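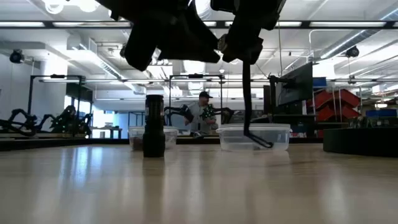 Why Can You See a Flashlight Upside Down in a Table?

Hi, it's me, Solène! Today I want to talk about shiny tables. Stand a black flashlight on one and look down at the wood in front of it. There's a second flashlight, dark and blurry, pointing the other way!

So what's going on? Light bounces. When it hits something super smooth, like a mirror, it all bounces off in a neat pattern and you get a sharp picture. A glossy tabletop is smooth too, but it has teeny bumps you can't feel, so some of the light scatters and the picture goes fuzzy.

Clear plastic tubs play a different trick — lots of light goes right through them, so you can often tell there's something inside before you open the lid. (Great for finding cookies.)

Try it at home! Stand a flashlight on a shiny table, then slide a sheet of paper in front of it. Where did the upside-down one go? Paper is rough, so the light flies off every which way. My friend Ruairi tried it with a spoon and got a very silly nose.

We use cookies to make this site work better. Accept | Settings

More from Solène
Why is the sky blue?
How do shadows grow?
What makes a bubble pop?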